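The cable, in the end

I promised some of you that I would write about the fault when I understood it. I understand most of it now, so I will try to write it in order, although I did not live it in order.

For readers who come here for the bread recipes: my other hobby is a pair of small robot arms on a table. They are the kind you assemble yourself, with one motor in each joint, and they stand side by side on one plate. I am teaching them to take small things out of a toolbox and to put them back again. I have done this since the spring, mostly in the evenings, and for a long time it went better than I deserved.

In September the left arm started to drop.

I must explain what I mean by drop. The arm would be somewhere in the middle of a movement, and then all its joints became soft at the same moment, and it fell down on the table under its own weight. After that the program stopped with an error which said that no motor was answering. When I switched the power off and on again, everything was fine. It could be fine for 2 minutes or for the whole evening.

The first time, I thought that I had asked too much of the shoulder motor. It works hardest, because it carries all the others, and I had read that such motors protect themselves when they become too warm. So I made the movements slower and put in a pause between the attempts. The arm dropped again on the fourth attempt, with a shoulder that I could hold my hand on without any discomfort.

The second idea was the power supply. I borrowed a bigger one from Damián Maldonado, who was very kind and also told me that it would not help. It did not help. I kept it for a week anyway, because I did not want to admit so quickly that he was right.

Then I did what I should have done from the beginning and looked at the log. My program writes one line each time it asks the motors for their positions and something is wrong with the answer. I had never opened this file, because the arms worked. In one evening there were 3,661 lines in it. Nearly all of them came from the left arm. Most were single missed answers, where the program simply asked again and got what it wanted, so I never noticed anything. But before each drop there was a small crowd of them, all within one second, and then silence.

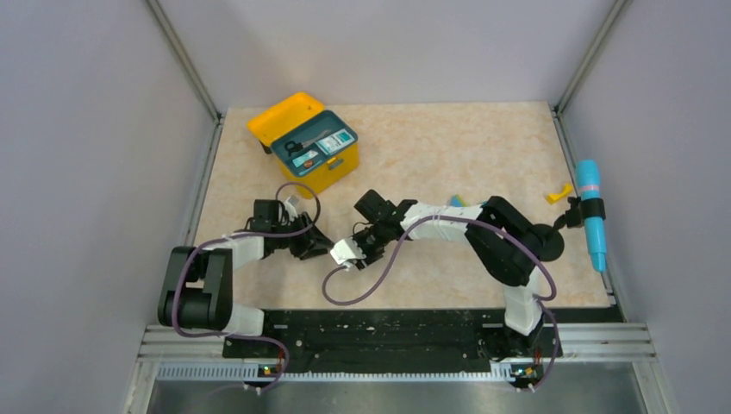
What I did next was boring, but I recommend it. I wrote a short program that moved only one joint at a time, slowly, from one end to the other, and noted at which angle the missed answers came. The base: clean. The shoulder: clean. The elbow: clean until it was almost fully stretched, and then the errors began. When the elbow came back, they stopped. I repeated this 39 times, which is more than necessary, but I had made a cup of tea and it was rather pleasant to watch a fault that finally behaved itself.

So it was not heat and not power. It was a matter of position, and position means cable.

I had made the loops in the cables myself. At the first building I was afraid of pulling on the connectors, so I left plenty of length, and I was proud of how generous it was. But a loop which is free can also go where it likes. On the left arm, the cable sometimes laid itself behind the elbow when the arm folded, and when the arm stretched again it was held there and pulled at the plug. The plug did not come out. It only leaned a little in its socket, enough to lose contact. I found this with a torch and a wooden skewer, pushing the plug gently to one side while the program was running. Errors. Push to the other side, no errors.

I have to say something about safety here, even though these are small arms and I do not want to sound dramatic. On the worst evening my hand was in the toolbox when the arm dropped. I was putting the scissors back, and I had only paused the program. I had not switched off the power. The gripper came down beside my thumb and hit the table quite hard. There was no injury, only a loud word. But I had been thinking of "paused" as a safe state, and it is only a state in which the motors are holding the arm up. If they stop holding, the arm comes down, and it does not matter whether the program was moving it or not.

Halfdan Þrastardóttir, who reads this blog and has worked with much larger machines, wrote to me after I mentioned it in a comment. I asked if I could quote the message: "With ours you would not have a thumb. Make the habit now, while the lesson is cheap." I have printed this and it hangs over the table.

The changes I have made are these. The plugs on both arms are now fixed with a small printed clip, so that a pull on the cable ends at the clip and does not reach the socket. I shortened the left loop and guided it along the outside of the elbow. I did the same on the right arm, where I had no drops, but the clearance was not much better. The program now stops after five missed answers in one second and lowers the arm slowly to the table while it can still speak with the motors. And there is a proper switch for the motor power, which I can reach with my left hand without looking for it. My hands do not go near the toolbox before that switch is off.

Since the repair, the log has 43 lines, for eleven evenings. I would like it to be zero. They are single lines, spread out, on both arms, and they do not follow any angle that I can find. Damián thinks it is normal for this kind of connection and that I should leave it in peace. He was right about the power supply, so I am trying to believe him.

One thing I still do not understand is why it started only in September, when the loop had been the same since spring. Maybe the socket became a little looser each time until it was loose enough. If somebody has seen the same thing, please write it in the comments. The next post will be about rye.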